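Zamach Frame Notes: Balancing One Fighter for a Student Platform Brawler
Final report, Game Systems Studio

So my part of the group game was a single character. Her name is Zamach, she swings a lantern on a chain, and I spent most of the semester on one move: her up special, which we called Brason Rise. I picked it because I figured it would be quick. It was not quick!

The game is a two-player platform brawler. You knock the other person off the stage, they try to get back, and you try to stop them. The up special matters more than nearly anything else in a fighter's kit, since a bad one means you lose a round the second you get pushed past the ledge (and then you blame the person who made the character – me).

In the first build, Brason Rise came out on frame 3 and carried Zamach 1150 units straight up. I thought that sounded reasonable on paper. Dehua Duan, who built our other main fighter, Qian, played one match against it and put down the controller. You could mash it out of any combo, it hit on the way up, and it landed you on the top platform where Qian had no fast way to reach you. We played a whole set like that and I won every game, which should tell you something, because I usually lose to Dehua.

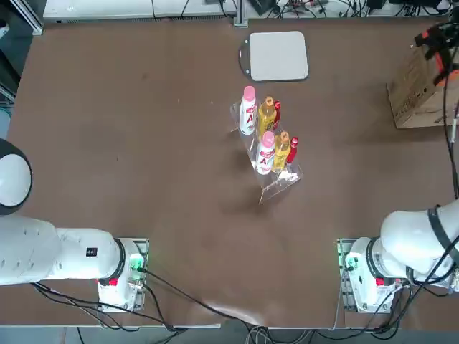 The bench with the bottle stand and both arms, May.

For the second build I went too far the other way. I pushed the startup to frame 15 and cut the height, and Zamach turned into a rock. If she got hit off the left side of Wadell (our main stage, the one with the slanted ledge) she just fell. Two of our testers asked me if the move was broken. One of them kept pressing it over and over on the way down, which was kind of painful to watch.

What fixed it in the end was splitting the move into two parts. Now she throws the lantern first, and then the chain pulls her after it. The throw can be angled with the stick, up to 26 degrees either side of vertical. The pull only starts once the lantern reaches the end of the chain, so the opponent gets a moment to see where she's headed. If the lantern touches a ledge she snaps to it and skips the pull. If it touches a fighter it does a little damage and stops there, and she drops helpless, so you really don't want to throw it through somebody.

I also moved the hitbox. It used to cover her whole body during the rise, and Dehua pointed out that this made it impossible to trade with. Now it's only on the lantern. Her feet are wide open, so Qian's down air beats it clean if the timing is right, and that has made our matches a lot more fun (I'm back to losing). 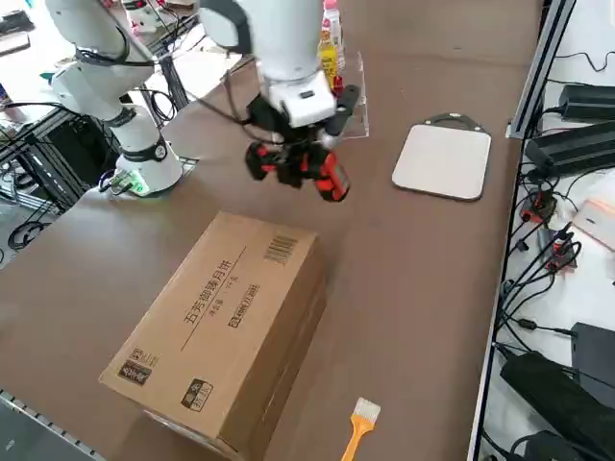 The part I underestimated was the ledge code. Our engine checks for a ledge grab once per frame using the fighter's own position, and the lantern isn't the fighter, so at first it sailed right past every ledge on Wadell. I ended up giving the lantern its own small grab box and passing the result back to Zamach on the next frame. That worked except on the slanted side, where she'd grab, slide, let go and grab again until somebody quit the match. Turning off regrabs until she either lands or gets hit took care of it.

For testing I logged every Brason Rise from our playtest matches, 1796 uses in total across the three builds. I kept the frame it was pressed, the angle, and whether she made it back. The log doesn't record damage, and I wish it did, because I can't say how much players were getting hit for trying. I also started writing the angle in radians and switched to degrees partway through the second build, so I had to convert the early rows on a Sunday night with a very ugly script.

If I had another month I'd work on the animation. The chain is still a straight line that stretches, and when you throw at a steep angle it pokes through her shoulder. I'd also like Qian to get a two-part recovery of his own, but Dehua says to keep my hands off his character.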